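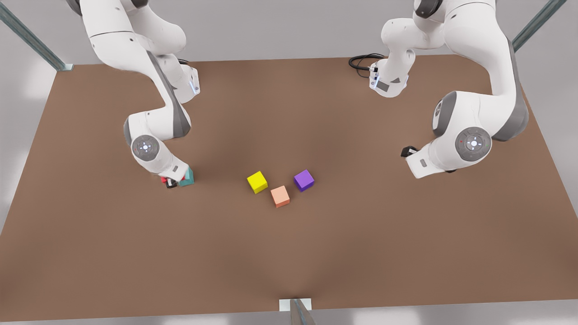

Protum is a water-based paint for indoor table tops, desks and benches. It is made by Flilerar in Girerdale and dries to a hard, matt surface without a separate varnish. We sell it in four earth colours and two greys. A matt reddish-brown top, with small coloured cubes standing on it, gives a fair idea of why people choose the darker colours for play and craft tables: small pieces show up well and are easy to find again. The nearest colour in the range is Pai, a warm brown with a good deal of red in it.

Sizes and price

Protum comes in one size, a 2 litre tin, at £46 including VAT. A tin covers 9 square metres with two coats. For most kitchen tables that leaves enough for the legs or for touching up later. We no longer stock the small tins. Sample cards are free and are painted by hand with the real paint, so they are a better guide than any screen.

What it can be used on

Bare wood, previously painted wood, MDF and most primed boards. On melamine or other shiny surfaces you will need a bonding primer first. It is not suitable for outdoor furniture, chopping boards or anything that stands in water. Old wax must come off completely – paint will not stick to it, and a quick wipe with a cloth is not enough.

How to apply

Wash the top with sugar soap, rinse it and let it dry overnight. Sand lightly with a medium paper and take off the dust with a damp cloth. Stir the tin well, right down to the bottom, as the colour settles. Use a short-pile foam roller for the flat area and a small brush for the edges. Do the edges first.

Put the first coat on thinly and leave it for six hours. Rub it down by hand with a fine paper, wipe it, then roll on the second coat in one direction only. Don't go back over paint that has started to dry. This is the usual cause of shiny patches on a matt top.

You can put light things on the table after a day. Leave hot cups, table mats and heavy boxes for two weeks. In a cold room the paint takes longer to harden, so allow three weeks if you are painting in February.

Care

Wipe with a soft cloth and warm water with a drop of washing-up liquid. Avoid cream cleaners and green scouring pads. Marks from felt pens usually come off if you get to them the same day. Ball-point is harder and may need a dab of fresh paint. Keep a little back in a jam jar with a tight lid and write the colour on it.

Batches

Colours can vary slightly from one batch to the next. The batch number is stamped on the base of the tin. If you are painting a long bench or several desks, order all your tins together and mix them in a bucket before you start. Let us know in the order notes and we will send tins with the same number where we can.

Delivery

Orders are packed by Ashok Awasthi and leave Girerdale within two working days. Unopened tins can be returned within a month. Please keep the box – tins sent back in a padded bag nearly always arrive dented, and we can't resell them.

Flilerar, Girerdale | Contact us | © Flilerar 2021 | Page updated Jul 10, 2021 | Back to top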